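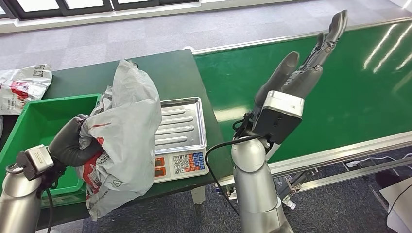 Bagging and weighing cell, notebook entry
April 30, 2026

Good day on the cell! Both arms are homed, both hands answer, and the long list from the move is finally getting short.

Started with the cable on the right wrist. It still leaves the arm in a big loop and droops down past the tabletop, which I don't love with a belt running next to it. Plan is two clips along the forearm and a little slack left at the wrist, so the hand can still roll all the way over. Clips are in the Hadau drawer with the M3 screws. If you take the last ones, write it on the sheet.

Scale next. Zeroed it with the tray bare, then put the brass weight on, which should read 1,443 g. First try was 2 g low, second try was dead on. I think the feet had not settled. Please let it sit after anyone leans on the table, me included.

Bags are still the fun part. Thin plastic hangs and swings, and the fingers have to close on a good fistful or it slides out. I dropped the closing speed on the left hand to 61 percent and I like how it looks so far – much less snatching. I want a proper run before I call it fixed. The Stokley grip profile is saved as a separate file, so go ahead and play with it, just don't save over the base one.

Finger check on both hands, same as always: open, close, spread, thumb across, then look at every pivot by eye. I went to the wrist view for part of it.
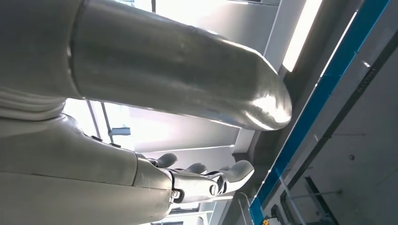
Hand with fingers pointing right, the big silver forearm above it.

I really like this view for checking pivots. The round hubs on the underside show up nicely, and so do the screw heads at the small joint near the wrist. The window behind is very bright though, so exposure needs to come down a notch. Try it with the blinds half closed too.

Wrist roll limit is now 90 degrees either way in the Pruvent config. It was wider before, and I never trusted it with the two arms working this close. Moves are slower to plan but I can stand next to it and relax.

Still open:
clips on the right wrist cable
longer bag run at the new closing speed
belt tracking, not touched today
ask Sýkora for the spare fingertip set, last order was in September
copy the new limits to the backup controller

Left powered down, e-stop in, crate and bags on the table for whoever is in first.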